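Workshop notebook, small business survey desk
Friday, March 23, 2018

Spent the morning on the Bundeck growth release and I still don't buy the top line. They have new firm formation in the region at its best rate since they started the series, and the press note leads on that, bold type and all. Four paragraphs down, hiring is flat. Confidence is down again. If all those new firms are real, somebody should be working in them.

Wrote down what their measure is before I forget. A new firm counts when it files registration papers. It doesn't need a customer, a bank account with anything in it, or a second person. It stays in the count for the whole quarter even if it shuts in the second week. So one plumber who splits his business into a repair side and a fitting side shows up as growth. I've asked for the split between sole owners and firms with a payroll. They said the table is "in preparation." It was in preparation last time too.

Our own panel is 100 firms, all of them contacted by phone or mail. 64 answered this round. That's not bad for us but I want it noted here, because the chart on the wall says 100 in the corner and people read the chart. Of the 64, 23 said they plan to take on staff before the end of May. I'd put very little weight on that. The question says "plan to," and a firm that would like to hire if an order comes through will say yes to it every time. I said so when we wrote the form and I'm saying so again.

What I'd like is a look back. Take the firms that said yes last spring and see which ones had more people on the payroll six months later. We have the returns. They're in the gray cabinet in two different formats, one of which wants the old spreadsheet template, and I can't find a clean copy of that. If anyone has one, put it in the shared folder and not in my inbox.

Tried the matching by hand on a small batch after lunch. Slow going. Business names change between rounds (added "and Sons," dropped "Ltd," moved across the river and took the street name off the sign) and the ID numbers were only added later. I got through 40 records. A good few of those I wouldn't swear to. Marked the doubtful ones in pencil with a D so they can be pulled out. Don't ink over the pencil.

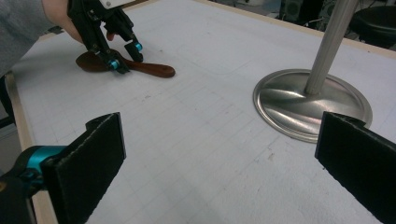
Back to the release. The regional breakdown has one district doing nearly all the lifting, and it's the one with the Rernoment business park in it. The park opened new units over the winter and offers a registered address with the lease, plus a mailbox-only deal for people who don't want a unit at all. I rang their office and asked how many mailbox tenants they have. They wouldn't say. Fair enough, they don't have to. But until I see that number I'm treating the district figure as a figure about mailboxes.

To be fair to Bundeck, the trend without that district still goes up. It's a small rise and it sits inside the range they themselves print in the notes. So "steady" would be a fair word. "Surging" is what went out.

Also read the Anance confidence index, which came in the same mail. Down for the third quarter running. I trust this one slightly more because they publish the questions, and slightly less than everybody else here seems to, because the index mixes "how is your business doing" with "how is the economy doing." People answer the second one from the news. When I pull the first question out by itself it has hardly moved. Owners think their own shop is fine and that everybody else is in trouble. That's been true in nearly every round I've looked at and I wouldn't build a story on it.

Weights. The bakery group and the two haulage firms are still counted as one sector in our file, a leftover from when the panel was smaller. It makes food look jumpier than it is. I changed it in my copy only. Food calms down, transport gets worse. I haven't changed the master file and won't until someone else has run the same thing and got the same answer. The steps:

Open the sector list, split code F into F and T.
Recompute the weights from the payroll column. The turnover column has blanks.
Check that the weights sum to one. Mine did on the second go. First time I'd left the header row in.
Rerun the summary and compare with the printed one in the binder.

Seasonal adjustment, same complaint as ever. We borrow the national factors. The national factors assume a summer bump that we've never seen locally, outside the cafés by the lake. Every June we adjust away something that isn't there and then report a dip. I'd sooner print the raw number next to the adjusted one and let readers be annoyed. This was turned down last year as "confusing." I don't think it's more confusing than a dip that didn't happen.

Credit question. Pawłowska, the lender on the high street, sent over a one-page summary saying applications from small firms are up and approvals are "healthy." There's no approval rate on the page. There's no count of applications on the page either. There's an arrow. I've filed it under correspondence and left it out of the data folder. If they send the numbers behind the arrow I'll move it.

From our own returns, the firms that mention credit at all mostly mention the overdraft. Late payment comes up more. One wrote across the margin of the form that she's owed for work finished before Christmas and has stopped ringing because the calls cost her a morning each. We don't have a box for that. There's one for "access to finance," which isn't the same thing, and I suspect some people tick it because it's the nearest. Proposal for the next form: a plain question, are you owed money that is past due, yes or no, and for how long. Leave the amount off. They won't give it and the ones who do will round it.

Went over the draft paragraph for the bulletin. It had "local businesses are increasingly optimistic about hiring." Struck it. Increasingly compared with what? The question was worded differently last time, so there's nothing to compare it with. New wording, for anyone who wants to argue with it:

"Among firms that replied, 23 of 64 said they plan to hire before the end of May. The question was new in this form and can't be compared with earlier rounds."

Dull, but I can defend it. The desk would like something about a bright spot. I've told them I'll write bright spot when the payroll numbers move, and that payroll numbers come in late and get revised, usually down.

One thing I can't explain and would like a second pair of eyes on. The firms that replied by mail are gloomier than the ones we reached by phone, and the gap holds up within the same sector. It could be that people are more polite to a voice. It could be that the mail forms went out a week earlier, before the road reopened. It could be nothing, the mail group is small. I don't want this in the bulletin in any form. I'd like to know whether it was there in the earlier rounds, and that's the same job as the matching, so it waits on the template.

Left to do:
Chase Bundeck for the payroll table, again.
Finish the batch matching, D records last.
Someone else to rerun the weights with F split out.
Fix the corner of the wall chart so it says 64.
Late payment question to go on the agenda before the May form is printed. It was too late last time by two days.

Binder is on the left side of my desk, with the pencil copy in the back pocket. Please don't take the pencil copy home.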